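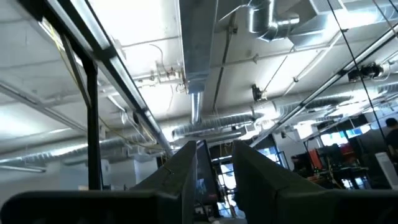 Gripper fingers losing zero after tool change, what is your routine?

klehner
Posted December 26, 2022

Hello all. I look after one tabletop cell with a two-finger parallel gripper and a wrist camera. The work is crockery handling: mugs, bowls, a metal rack, all on a wooden table. The arm is fine. My trouble is the gripper. When I take the fingers off for cleaning and mount them again, the closed position is not where it was before. The controller reports 3 counts more or less, sometimes much more, and then the grip on thin handles is bad for the rest of the shift.

What I do now:
Power down, wait, remove both fingers, wipe the mounting faces with alcohol, put the fingers back, tighten the screws by hand feeling, home the gripper, run 116 open and close cycles without load, read the zero again.

It takes me a long part of the morning. I would like to hear how others do it. Also I would like to know if somebody checks the wrist camera at the same time, or if this is a separate job for you.

Konrad

skokisar
Hello Konrad. "By hand feeling" is your problem, I think. Buy a small torque driver and write the value on the cabinet door. We had two people who maintained the same cell and I could see from the zero reading who had done it that day.

Also, which order do you tighten? If you make one screw full tight and then the other, the finger turns a little on its seat. Half tight both, close the gripper on a gauge block, then full tight both.

klehner
Thank you, the order I did not think about. I tighten the left finger complete, then the right finger complete. I will try with a block.

About the objects, because somebody will ask: we use glazed mugs mostly. I take them at the rim side and leave the handle free, and they hang a bit at an angle when they come up. With good zero this is no trouble for me. With bad zero I must put in more force, and I do not like more force on ceramics.

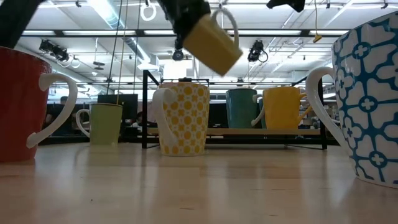

Ladan Bahrami
I don't agree that the zero is the thing to chase. If your program needs the closed position to be exact to a few counts, the program is too sensitive. Close on force, not on position, and let the zero be where it wants. I run my cell for months without touching this value.

skokisar
Ladan, this works until the fingers are worn. Then you close on force and the tips do not meet parallel, and the mug rotates in the grip. The force value looks perfect and the mug is turning. I want to see the zero move, it is my early warning.

Ladan Bahrami
For wear I look at the fingertips with a straight edge. It takes one minute. You are using the encoder as an inspection tool and it was not made for that.

Waltraud Ortner
Both of you are a little right, in my opinion. Konrad should close on force for the mugs and still write the zero in the log at each cleaning. A number in a notebook costs nothing. I have a page with 400 lines and I can show on it the week when a mounting screw started to creep.

Konrad, one question. Do you let the gripper warm up before you read? Ours reads different cold, and in February the hall is really cold in the morning.

klehner
No, I read it directly after the cycles. I thought the cycles are the warming up. Maybe they are too quick for this.

I can also report from today. I did the order from skokisar, half tight, block, full tight. The zero came back inside 1 count, two times one after the other. So I am already more happy. I will change the mugs to closing on force, as Ladan says, but I am not sure about the bowls. The wall of a bowl is curved and the flat side of the finger meets it only in a small place. When I set the force low it can slide, and when I set it higher the bowl tips toward one side.
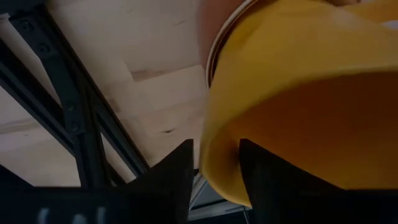

For this reason I kept position control on the bowls, with a table of one width for each bowl. It is not elegant. If the zero is wrong, all the widths are wrong by the same amount, and so I am back at my first question.

Ladan Bahrami
Then put a thin rubber pad on the finger faces for the bowls. It forgives a lot. You must redo the widths one time and then you have peace.

skokisar
Rubber pads on a cell with dishes, please be careful. They get greasy and then they are worse than bare fingers. If you use them, put the change of the pads in the cleaning plan. I change ours at 552 hours, this is only our own number from experience.

Waltraud Ortner
And do the camera check after the fingers, never before. If the fingers sit different, they also stand different in the camera view, and you calibrate to the wrong thing. I keep one saved view from the day of the last good calibration and compare the tips with it.

klehner
Good, so the fingers first, then the camera. I ordered a torque driver and one set of pads to try on the bowls only. I will write the zero every time in a notebook, cold and warm, and post the values here when I have two or three weeks of them. If somebody has a torque value for M4 screws in an aluminum finger, please write it, my manual gives only the value for steel.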